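What Happens to the Packaging Around Our Fruit?
Project report, Intro to Materials and Waste, spring term

I picked this topic because of my grandmother's kitchen drawer. She saves everything: rubber bands, twist ties, bread bags, and a big wad of those stretchy foam nets that come on pears and Asian apples. When our teacher, Ľubomír Kopecký, told us to choose one kind of household waste and follow it as far as we could, I already had a drawer full of research material (thanks, Grandma!).

The foam nets are usually made of expanded polyethylene, or EPE. It's mostly gas with a little plastic around it, so it weighs next to nothing and cushions really well. You can squash one flat and it springs right back. That's great for a pear riding in a truck and pretty bad for a recycling plant, where light, floppy stuff slips through the sorting screens or wraps itself around the moving parts.

My plan was simple. In May I went to 4 stores, two in Grorkau and two over in Ostside, and wrote down how the loose fruit was packed. Then I asked twelve households on my street what they do with the packaging once they get home. I also called the sorting plant in Jekmont, and a very patient woman there let me ask questions until her lunch break.

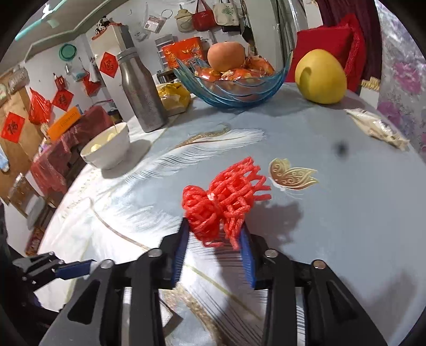

The stores were more different than I expected. The two big ones had nets on almost all the expensive fruit and nothing on the regular apples. Tsakiris, the little grocery by the tram stop in Ostside, sets its pears in paper trays and takes the nets off before the fruit goes on the shelf. The guy at the register told me they send bags of them back with the delivery driver, but he wasn't sure what the supplier does with them after that. I tried emailing the supplier and never heard back, so that part of my trail goes cold.

The households were my favorite part. Most people throw the nets in the regular trash. A few put them in the recycling bin and were kind of sad when I told them what Jekmont said (they pull them out by hand if they can, and burn them with the rest). And then there are the reusers! I heard about nets around Christmas ornaments, nets between stacked glasses, nets as doll skirts, and one for scrubbing potatoes, which I tried. It's okay. The foam starts to crumble, though, and I wouldn't want those bits going down the sink.

For my own small test I packed pears in a shoebox with foam nets, then with crumpled newspaper, then with strips of old T-shirt, and carried the box to school and back each time. Newspaper did nearly as well as foam. The T-shirt strips slid around and I got two bruised pears, which went into a cake.

If I did this over, I'd use more pears and the same route every time, because I took the bus once and I think that messed up my results. I'd also start on the supplier question a lot earlier. Mr. Kopecký says he'll let me keep working on it next term, and my grandmother has offered me the rest of the drawer.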